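Praltton sent us the Driter teleoperation kit in February, on a four-month loan, with a note asking for "candid impressions." I have now spent enough hours inside it to have some. My shoulders have others.

For anyone who hasn't met it, the Driter is the wearable half of a robot demonstration setup: two arm sleeves, two hand grips, a waist belt, a foot pedal, and a headset you can swap for a plain monitor. You move, the humanoid moves, and the software records the lot so that a policy can be trained on it later. We run ours on bedroom chores. Pillows, cloths, bedding, coats. The glamorous end of the field.

## Getting it on

The manual says one person can suit up alone. One person can, in the same sense that one person can move a piano. The left sleeve closes with a strap that needs a right hand, and the right sleeve closes with a strap that needs a left hand already wearing a sleeve. Weronika Czarnecka has worked out a method involving her teeth. The rest of us ask Weronika.

Calibration is better. You stand with your arms down, then out, then in front like a sleepwalker, and the belt buzzes when it's happy. If you shift your feet during the third pose it makes you start over, with a sound I can only describe as disappointed. After the first week we were all quick at it.

## The arms

Arm tracking is the reason to buy this. Reaching out over a mattress and down to a pillow feels natural within minutes, and the lag is small enough that you stop thinking about it. I've used rigs where the robot follows you like a teenager being taken to a museum. The Driter keeps up.

There's an arm scaling setting, buried two menus down, that matches your reach to the robot's. Set it before anything else. Eugeniusz Tokarz spent most of a Saturday with it on the factory default and came away convinced that he had shrunk.

## The grips

Less good. The trigger has a long soft travel and then, right at the end, a hard stop, and all the useful control over cloth lives in the last sliver before that stop. For a box you'd never notice. For a thin piece of fabric lying on something squashy, you notice all day.

Our yellow cloth task is the one that shows it up. The operator has to bring the gripper down on a pillow, press enough to bunch the fabric around the fingers, close, and lift without taking the pillow along for the ride. There's no force feedback in the grips, only a buzz on contact, and the buzz has one strength. A pillow and a bed frame feel exactly alike. You end up judging pressure by eye, from how the cloth wrinkles, and through the headset that's a squint.
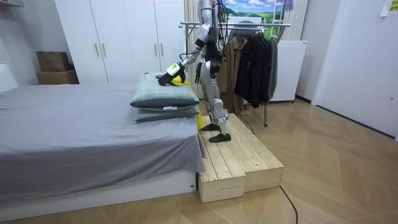

## The pedal

The foot pedal starts and stops a recording, and a double tap throws the take away. I'd like to meet whoever chose the double tap. It is precisely what a human foot does when it's been standing still for a while. We lost good takes to this until Beatriz Cunha turned the pedal over, found the little switch marked 2, and moved it to the other position, where discarding requires a long press. The manual mentions the switch on its last page, under "Regional settings."

## The software

Braltuline, the recording program, is plain and quick and hasn't crashed on us. Takes are listed with a thumbnail and a text field for notes. You can trim the ends, and you should, or your policy will learn to dither at the start like its teachers.

We've kept 316 takes of the cloth task so far. Praltton's guide recommends 1000 for "deformable objects," a number I looked at for some time. Filtering that many would be pleasant work in Braltuline if search covered the notes field. It covers file names. Everything we carefully typed about slipped grasps and wandering pillows can be read only by opening the takes one at a time, so Zdzisław Sadowski keeps a spreadsheet, as his ancestors did.

## Comfort

The belt is fine. The sleeves are warm. The headset is the sort of thing you're glad to take off, and most of us now use the monitor for anything slow. I rate myself at four cloth sessions before lunch, after which my demonstrations start teaching the robot how to be tired.

## Compared with the Gajewski

Our old Gajewski set is a pair of small puppet arms clamped to a desk. You sit down to use it, which counts for a lot with me. Its grips are stiff and ugly and much better at cloth. It's hopeless for long reaches across a bed, though, and it has no notion of a waist, so anything that calls for leaning has to be done by cheating.

## Verdict

Buy the Driter for the arms. If your work is boxes, bottles or coat hangers, you'll be happy with it as it comes. If it's fabric, try the grips first on the thinnest, limpest thing you own, and ask Praltton about the firmer trigger springs. They exist. They're sold separately, they come in a bag with no instructions, and Eugeniusz Kubiak has fitted one to the right grip and won't lend it to anybody.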